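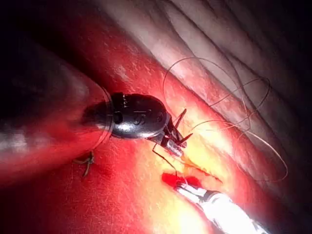
Instrument over red tissue, close up.

Zitness: a renovation log for one old house

Last updated 10/07/2021

What's in the folder

Zitness is the spreadsheet I kept while we redid our place on Nicholas Street, plus a couple of smaller files that grew out of it. I started it on the back of a paint chip and moved it to the computer when the paint chip ran out. It has 219 rows, one for each purchase, delivery or job, and it covers six rooms: kitchen, hall bath, laundry, den and both bedrooms. The porch isn't in there. The porch is its own sad story and I haven't typed it up yet.

Files

spending.csv — the main one, all the rows
rooms.csv — room sizes, ceiling heights, which way the windows face
paint.csv — every color we tried, including the green we lived with for one very long weekend
notes.txt — longer comments that wouldn't fit in a cell

Open spending.csv first. The room column matches the names in rooms.csv exactly, so you can join them if you like that sort of thing (I do!).

Columns in spending.csv

date: month and day only. The first entries are from March.
room: one of the six, or "whole house" for things like the dumpster.
item: my own words, so "tub thing" shows up in there and so does "other tub thing." I've fixed the worst of them.
who: "us" or "hired." If we did half of it ourselves and then gave up, it's "hired."
planned: what I wrote down before shopping, in dollars.
paid: what left the bank account, tax and delivery included.
redo: yes or no. Yes means we paid for that job twice.

Blank cells in the planned column are real blanks. I didn't go back and fill in a number I wished I'd written down.

How I put it together

Most of it was typed at night from receipts I'd stuffed in a coffee can. The early rows are thinner — I was still sure I'd remember what everything was for. By the time we got to the bathroom I was writing things down the same day, and you can tell, the comments get a lot wordier.

Floor measurements came from a tape measure and a patient spouse holding the other end. The flooring order was for 510 square feet, which includes the extra for cuts and mistakes. If you add up the floor areas in rooms.csv you'll get less than that, and also the hall bath got tile, so please don't write to tell me the totals don't match!
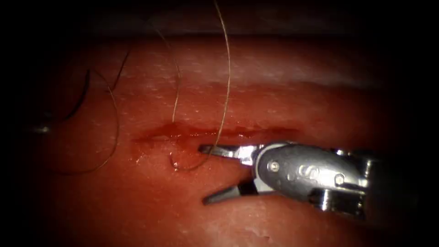
Tile was the part I tracked most closely, so that's where the rows are most useful. We ordered from two places, Pinero for the wall tile and Warnance for the floor, and I logged samples, boxes, returns and grout as separate rows. The returns are negative numbers. If you're working out cost per square foot, keep the negatives in or the kitchen looks way more expensive than it was (it was expensive enough).

We also set aside 2,000 dollars for surprises. You'll find it as the very first "whole house" row, with a planned amount and nothing paid. Everything that came out of it is tagged "surprise" in the item column. The subfloor under the old washer ate most of it, and the vent hood took the rest.

Things to watch for

Our own hours aren't counted anywhere. I tried for two weeks and quit.

Lighting moves between rooms. The pendant that's listed under den hangs in the kitchen now, and I left it where I bought it for.

Paint names in paint.csv are spelled the way they were on the can, and the sheen column is empty for the leftovers that came with the house.

Prices are what one family paid in one town, so use them to get a feel for what goes into a job like this and get your own quotes.

Using it

Take it, change it, delete my comments. If you make a cleaner version of the item column I'd love a copy.

Still to do

Split "hardware" into knobs, hinges and everything else. Add the hallway closet, once it has a door. Type up the porch.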